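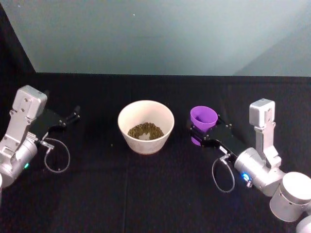 # Preparing a Room Booking Request

Staff and outside groups may reserve rooms in the Lolden Building through the facilities office. Requests are accepted throughout the year, except during the August maintenance period, when only the ground floor remains open. These instructions cover single bookings. Recurring bookings are handled under a separate agreement.

## Before you begin

Have the following information ready:

- the name of the responsible person, who must be present for the entire booking
- the expected number of attendees
- the start and end times, including setup and cleanup
- any furniture to be moved or brought in

The Wasard Room seats 40 people in rows or 26 at tables. The Sarkus Room seats 24 and has a sink and a counter along one side. Neither room may be filled beyond its posted capacity, even for a short event.

## Submitting the request

1. Collect a request form from the front desk or ask for one by email.
2. Complete Sections A and B. Leave Section C blank for office use.
3. Enter the full period during which the room will be occupied. If your meeting begins at 9:00 a.m. and you need an hour to arrange chairs, enter 8:00 a.m. as the start time.
4. Attach a simple floor plan if you intend to change the standard layout. A hand-drawn plan is acceptable.
5. Sign the form and return it at least 7 days before the event.

Requests are reviewed in the order received. A form with missing times will be returned to the sender and loses its place in the order.

## After approval

You will receive a confirmation slip bearing a booking number. Bring the slip to the front desk to collect the key. Keys are issued only to the responsible person named on the form.

To change the time or room, write to the office and quote the booking number. A change of room is treated as a new request. Cancellations should be made as early as possible so that the room can be offered to others.

## Leaving the room

Return tables and chairs to the layout posted beside the door. Wipe down all surfaces, close the windows, and place trash in the bins at the end of the corridor. Report any damage on the back of the confirmation slip before returning the key.

Questions about capacity or layout should be directed to Torben Buschmann, Facilities Office, Room 7. Catering in either room must be arranged separately with Aydoğan, whose order forms are also kept at the front desk.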